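You are here: Home / Opinion / Keep the remote option

Keep the remote option. Please.

By Rochelle Tillman

Quick one, because I'm writing between appointments and the meeting is soon.

Our local arts and learning center, Trirnham, wants to go back to in-person only for its evening classes. Starting September. The notice went out Wed 10 June, two paragraphs, and the word "community" in both of them. I've read it enough times now to be annoyed by the font.

I take the bookkeeping class. Have done for two terms. From my kitchen, in a chair that fits me, with captions on and my camera off when the pain is bad. Twenty-two of us on the list and I know most of them by voice. Gintarė Siliņa joins from bed some weeks. Nusrat Gazi joins from her mother's house with her mother in the background asking who's on the phone. Good class. Best one I've ever been in, and I did four years of college.

So, the ramp. Everybody brings up the ramp. Yes, Trirnham has one, and it's fine, I've used it. The ramp gets me from the sidewalk to the front desk. It does nothing about the bus with the broken lift, or the paratransit van that gives you a pickup window as long as a movie. It does nothing about the lights in the upstairs room either. A person can be able to enter a building and still not be able to get to it on a Tuesday night in the rain.

The center says hybrid costs too much. The number in the notice is $3,000 a year for the captioning and the Vendia subscription. OK. That's real money for a small place, I do books, I'm not going to wave it away. But the same notice has new chairs for the lobby and doesn't put a price on those at all. I'd like to see the two side by side. I did ask. Got a nice email back thanking me for my passion.

Larasati Latuheru teaches the class and she'd keep the online seats if it was up to her. She told us so, and said we could repeat it. Attendance was 81 percent last term, counting both ways of showing up. She says the room-only years never came close. I don't have those sheets so take it as her word, but her word's good.

I've heard the other side. Daithí Mac an tSaoi, who sits in the actual room every week, thinks the screen people get half a class. We argued about it after the spring session and he wasn't wrong about everything. The sound is bad. When three people in the room talk at once we get soup. He also misses having a full table, and I get that, I miss it too. But his fix is to have us all come in and my fix is a better microphone, and only one of those can be bought.
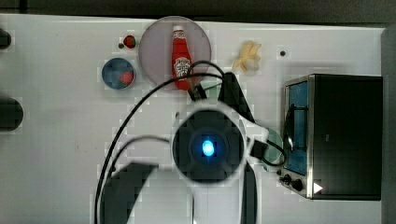
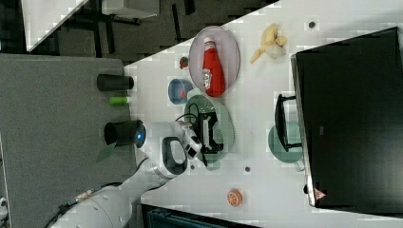 The table Daithí wants is a hard thing to argue against, I'll admit. People like being around one. Somebody puts a bottle of ketchup on a plate, there's a bowl next to it, and already it feels like you've been asked to sit down and eat. I don't get that through a laptop. But I never got it from an in-person class either, becuase I was home, having cancelled again, reading the handout a week late. What I gave up to be remote was an empty chair with my name on the sign-in sheet.

And look at who gets asked to be flexible. The center changed its hours twice this year. The Shetty room closed for paint, so the class moved to the Ollis room, then back. All of us coped, online and off. Now one small group needs one thing to stay the same and suddenly it's a burden on staff.

What I want isn't fancy. Leave the online seats open for one more year. Fix the sound. Put the captioning cost and the chair cost on the same page where people can read them. Ask the students who stopped coming why they stoped, and ask by phone as well as email, since not everyone does email.

The meeting is in person, by the way. No link. I've asked for one and so has Nusrat. If you're going and you agree with any of this, print it out and take it with you. I'll be sending mine by mail.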